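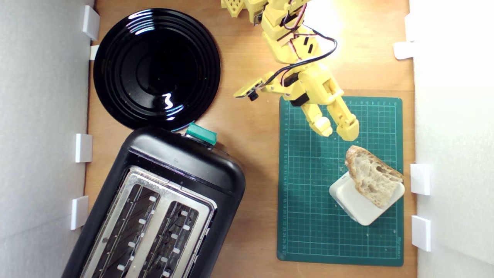 Toaster cell, top view. Gripper open over the mat, bread on the dish.

Retingate Forum > Cell practice > Reset rules for food props

fuvska_bench
Draft rule for our Londasix cell: mat and toaster get brushed down every 10 episodes. Crumbs count as state. If they build up, the last episodes in a batch don't match the first. Objections?

Pascal Hervieu
One. Brushing on a count is arbitrary. We inspect after each episode and clean on condition. Write down what triggers it.

kettler7
Disagree with Pascal. "On condition" means each operator picks a different condition. A fixed count can be audited.
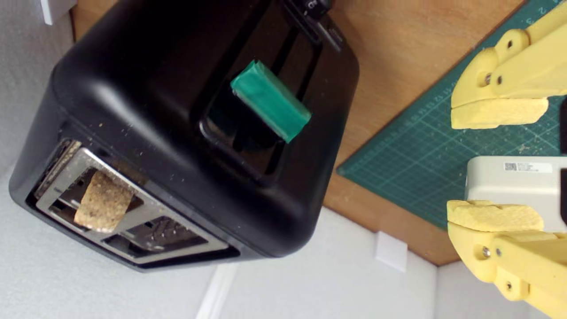 Does the toaster have to be unplugged if the task never heats anything?
Unplug it and tape the plug back to the cord; a lever pressed by accident is enough to power a live unit.

fuvska_bench
Agreed, adding that as item 3. Next point is start pose. I want the arm open and clear of all props before recording starts, and the same at the end.

Pascal Hervieu
Fine for the start. At the end I'd accept any pose where the gripper is open and holds nothing. Forcing a return home added 8 seconds per episode for us in March. 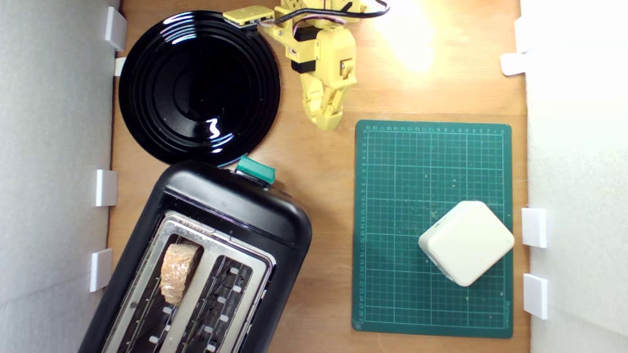
Bread in the left slot, right slot empty, gripper holding nothing above the edge of the mat.

kettler7
Then state the clearance in the rule. "Clear" without a distance will get argued over at every review.

fuvska_bench
I'll put a number in the next draft. Cleaning interval stays at 10 until someone posts data.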